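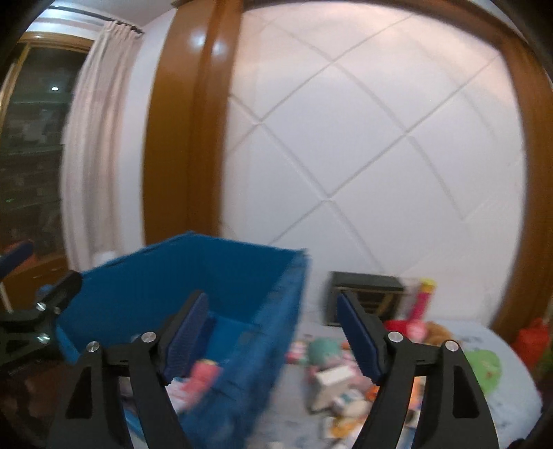 From: Lizelle Visser
To: Plaltuvcombe Families list
Subject: Re: [plaltuv-families] Toy swap, what are we taking this year?

On the subject of sorting, Oratile Pretorius wrote:

> Hi all,
>
> The October swap is on again in the Chauke Room, doors at 9:30 am. Last
> year we took in 300 toys and sent home 210, and I had the other 90 in my
> hallway until my sister stopped visiting.
>
> So this time, please sort BEFORE you come. One crate or bag per family.
> Soft toys are fine if they've been through the wash. Has anyone got a
> system that works with kids in the house? Mine is to wait until they're
> at school and then feel terrible.
>
> Oratile

Hi Oratile, hi all,

I'll offer mine, with the warning that it has only ever been tested on my two and a very patient spouse.

Everything goes on a bed. The floor is no good, as things on the floor are considered to be in play and will be defended. A bed has the great advantage that somebody needs to sleep in it, so you have a deadline. Strip the doona off first or you'll be finding small plastic shoes in it until winter.

Then one plastic crate, the mesh-sided sort, for things that are leaving. I used to have three (leaving, staying, thinking about it) and the thinking crate filled up in four minutes and is still in the wardrobe. With one crate, whatever is on the sheet is staying unless somebody puts it in. My daughter likes the power of this. My son puts things in, takes them out and asks whether they felt sad.

Plush is where it all goes wrong. Teddy bears are not negotiable at our place and I've stopped raising the matter. The round ones with no discernible species are a softer target. So is anything won at a show, though you'll be told the full story of the winning before you get it anywhere near the crate.

Small packages still in their packaging: open them or swap them, but decide on the spot. We had a Pirkodano puzzle go to three swaps and come home from two of them -- I believe it's now older than some of the members.

Boxes are their own problem. Mine will part with a toy quite cheerfully and then fight to the death for a nice box. I let them keep one each. They tend to pick anything with a bit of gold on it.

Rubbish goes in a plastic bag by the door. Tie it and take it out yourself, the same evening, in the dark if necessary.

Two questions back to you. Are we still saying no to things that need batteries, or only things that need batteries and sing? And can the Emonari Street families drop off the night before? We'd be bringing the crate on foot and I'd like to do it when fewer people are watching me argue with a six-year-old.

I can do the 80 name tags again if you still have the good scissors.

Lizelle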